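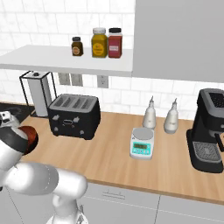
KITCHEN & KIT

What we're spending, what we're not, and the scale question

A few of you have asked where the robot money is going this year, so I've made a coffee and I'm going to try to get it all down in one go. Numbers people, this is your bit. Everybody else can skip to the end, where I ask for a favour.

As most of you know, we're doing the whole planning stage for the Linmont kitchen in simulation before we sign for an arm. I was a bit of a grump about this in the beginning (I like to kick the tyres on things), but I've come right around. Moving a toaster in the model costs us an afternoon at most. Moving a power point in the real kitchen means an electrician, a tiler and me on the phone to both of them.

The arm mount is the big decision. We've been trying it low and to the left, down by the cooktop, and I like how much bench that leaves free in the middle. The trouble is the coffee end. The espresso machine sits right over the other side, and every centimetre of reach we add bumps us up a size in the catalogue. Kuhlmann have quoted us on two arms, a shorter one and a longer one, and the gap between them is more than I'd hoped. My feeling is we buy the shorter arm and bring the coffee machine in closer. Edeltraud Vogler disagrees with me, loudly, and says we'll be sorry the minute anyone wants a second appliance down that end. She has been right before, so both quotes are staying in the folder until March.

Now the small stuff, which adds up faster than you'd think! I've put aside $800 for bench gear, meaning real versions of the things we've been modelling: a four-slot toaster, a digital kitchen scale, squeeze bottles, a few condiment jars. I'd like them to match the simulated ones as closely as we can manage for size and shape. Colour I'm less fussed about, though a black toaster would be nice. The scale I found is $59 and has a flat round plate and buttons along the front, so that one's nearly a done deal. Squeeze bottles are cheap and we should get spares, and please can we get ones with the narrow spouts.

Edeltraud's other point, and I'm giving her this one, is that the upper cabinets and the floating shelf need to be in the plan from day one. I'd budgeted as though the arm only had to worry about the bench. Once it's reaching up for a jar it has a shelf edge and a great big cabinet to think about, and that's extra setup time from the installer. I've asked Kurnetti to price it as a separate line so we can see what we're paying for. They charge $86 an hour for setup, and I'd sooner argue about hours now than when the invoice turns up.

Still not in the budget: a service contract, a spare gripper, and anything to do with the drawers. The drawers are going to be a whole other conversation. The handles are slim and I've got no idea yet what sort of fingers we'd need for them, so I've left a blank line on the spreadsheet with a question mark in it. Rorketti have offered to lend us a set of fingers for a couple of weeks, and I've said yes please.

So, the favour. If you've got a four-slot toaster at home that you're not using, could you bring it in on Saturday? It doesn't need to be pretty, but the levers do have to work. I'll be in from 2 o'clock with the spreadsheet open and both quotes printed out, if you'd like to come and take Edeltraud's side.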